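Re: [cell-maint] Drive pull cell at Lamen, gripper setup
Tuesday, July 23, 2019

> The Brennan write-up says one taught approach covers every desktop
> we get in. Blue tab, SATA lead, done. If the wrist is re-zeroed each
> shift we shouldn't have to touch the points again before November.
> Anyone see a reason not to freeze the program?

Yes, me. I've read the write-up and I don't buy it. Re-zeroing the wrist tells you where the wrist is. It tells you nothing about where the case is, and our cases sit wherever the last person shoved them. The Inero fixture was supposed to fix that and it holds the tall ones fine – the short ones creep.

Then there's the cabling. The light blue SATA lead is springy and hangs in a big loop, and I have yet to open two machines where it hung the same way. Look at how much hardware we're steering in next to it:

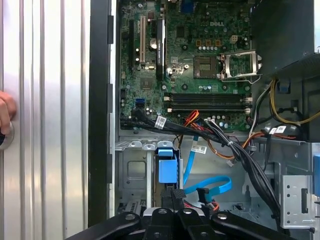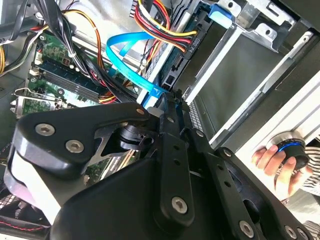 Fingers, links and screw heads all want to be in the same few inches as the drive cage. I don't see room in there for a frozen point.

What I'd do before anyone locks anything

1. Check the finger pads at the start of the shift, by eye and with a fingernail. If an edge lifts, replace the pad. Don't glue it.

2. Put a driver on every link screw. The Drukemura sheet says every 1,909 cycles. I found a slack one at 1,438, so I don't trust that number much.

3. Teach the approach to the tab and the approach to the connector as separate points. The write-up chains them, and any error in the first gets carried into the second.

4. Keep the slow jog for the last bit, by hand. I know it costs time.

5. Run 17 cases in a row, mixed sizes, with no touch-ups to the points. Log every one, including the ones you'd like to forget. The write-up has a success rate in it and no log behind it.

If it gets through number 5 I'll sign off on freezing the tab point. The connector point I'd leave open until November regardless – and I'd want to see the log for that too.

Does anybody have the original fixture drawing? The copy on the share is missing page 2.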